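Nurna Loupe Light, Second Series

Surgical headlight and magnifier set for microsurgery, hand surgery and reconstructive work

Maker: Kavus
Item no. 636
Battery run time: 8 hours at medium brightness
Magnification: 4x
Price: 1,150, full set with case
In stock, ships from our Hundau warehouse

We've carried the Nurna line since the first series came out, and the second one has us grinning. Kavus kept the shape of the old frame (people loved that frame!) and rebuilt nearly everything that hangs off it. The light now sits right between the lenses, so the beam goes where your eyes go and you're not fiddling with the angle every time you change position. If you've ever spent a long vessel repair chasing your own shadow around the field, you'll feel the change in the first few minutes.

Comfort

Most of the weight has moved off the nose and back onto the band. The nose pads are soft silicone and come in small, medium and wide, all in the box. Eamon Breathnach in our fitting room wore a set through a full afternoon of bench work and forgot to take it off before going out for coffee, and he is a picky man about eyewear. Long hair, scrub caps and headscarves all fit under the band without pinching.

The light

The color is a warm white that keeps tissue looking like tissue. Older lights pushed everything toward blue, and it was hard work to tell a small vein from what lay next to it. You get three brightness steps and a soft start, so there's no glare when you switch on. The edge of the spot is nice and even too, with no bright ring.

Battery

The pack clips to a waistband or drops in a pocket. A second pack is included, and you can swap them with the light still on (it holds a small reserve for the change). The charger takes both packs together.

Fitting

Each set is made to your working distance and eye spacing. Send us your measurements with the order form, or book a video fitting with Aisling Flanagan, who will talk you through it with a ruler and a mirror. Prescription inserts can be added at the time of order or later on. If you teach, ask about the Pant adapter, a small side clip that lets a resident's camera share your view.
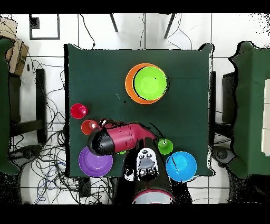

Cleaning is simple. Wipe the lenses with the cloth in the case, and use any alcohol-free wipe on the band and the pack. Don't soak the light, and keep it out of the autoclave. The lens caps and the little positioning handle do come off and can be sterilized, and spare handles are sold in pairs.

What's in the box

Frame with lenses and light
Two battery packs and one charger
Nose pads in three sizes
Two positioning handles
Lens cloth, neck cord and hard case

Trial sets

Departments can borrow a trial set before ordering. The October list is open now, and Sinéad Heffernan looks after the bookings. Trial sets have adjustable eye spacing, so several surgeons can pass one around, though a fitted pair will always be sharper. For repairs and spare parts, write to Enda Fahy and include the serial number from the inside of the left arm.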